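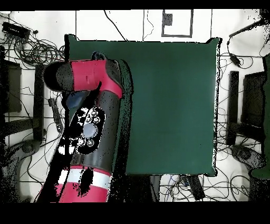
My sister thinks I should stop paying for the piano lessons and just play, and she said so again on the phone this morning before I had finished my coffee. Her view is that a person my age isn't going to take an exam and can learn songs from the book.

28/11/2024

I didn't argue with her. I have had nine lessons now at Sorrentino, the music store on the corner past the bank, and I can play the first page of the waltz with both hands if I go slowly. The second page is another matter. The left hand jumps down at the end of the third line and I miss the note most of the time.

Practiced before lunch, up to 7 tries at the jump, then quit and made soup. Leeks, potatoes, the last of the ham. It needed salt.

Went out in the afternoon to return the library book and get stamps. Rain all the way there. The bus on Merkari Street was late, so I walked home and my left shoe leaked again. I should take that pair in to be fixed or throw them out.

The teacher wants four of us to play for each other in December, in the room upstairs. I said maybe. I would rather do the short march, which I know, but she has me down for the waltz. She says to learn the left hand alone, with my eyes on the page, and leave the right hand out for a few days. I tried it after supper. Dull work, but I got the low note three times in a row before the neighbor's TV came on.

The bill for the next set of lessons came in the mail. I wrote the check and put it by the door with my keys. Have to call my sister back about the turkey pan, she still has mine.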